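Notebook, Druvgate cell, two-arm handover
April, entry started 09:40

Carrying on with the handover planner. State of things from last time: the left arm picks the foam cube off the round table, lifts it, and the right arm comes in to take it. Picks fine, lift fine. The approach of the right arm is where we lose trials.

Went through the Tronedia logs first. 1,159 planning calls, split by which stage raised the failure. Nearly all the bad ones come from the pre-grasp pose on the receiving side. The solver finds a pose, the collision check passes it, and then the path controller asks for a wrist turn that goes past the joint limit halfway along. The check only looks at the end pose and the start pose. It should sample the path as well. This was in the to-do list and got dropped when we moved from the old planner.

Changes made this morning:

Path sampling added between start and pre-grasp, 15 points, evenly spaced in joint space. Adds a little to planning time but well inside the budget.

Wrist branch now chosen by distance to the joint limits along the whole path. Before, it took whichever solution was nearest to the current pose, so an arm that had started badly stayed bad.

Giver holds pose until the receiver reports closed. There was a timeout on the giver side that opened the gripper whatever the receiver was doing. Removed. If the receiver never reports, both arms stop and the operator clears it.

11:20. Ran the set again with the cube at the usual start. The joint limit fault did not come up. Two other things did.

First, the cube pose estimate drifts once the fingers close on it. They hide most of two faces, and the estimator fits to what is left and slides the centre towards the visible side. Leitão (our name for the pose filter, for anyone new reading this) now freezes the cube pose relative to the giver's gripper at the moment of closing and stops listening to the camera until release. Crude, but the foam does not slip much in the fingers.

Second, the shadows of the arms on the tabletop get into the segmentation mask when the cube is low. Raised the lift height by 3 cm in the config. A better mask is the proper answer and goes on the Clallonance branch, not here.

14:05. Receiver speed on the last stretch cut by half. It was pushing the cube before closing, and the grasp check then read the width as wrong and backed out. 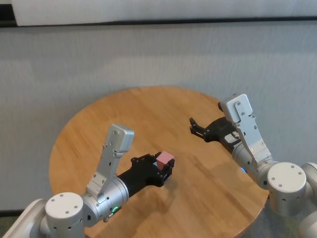 Still open: release order. At present the giver opens fully in one move, and the outer finger can catch the receiver's jaw on the way. Want a partial open, then retreat along the gripper axis, then full open. Will write it as three separate states so the log shows which one failed. Config as run today is saved under handover_2.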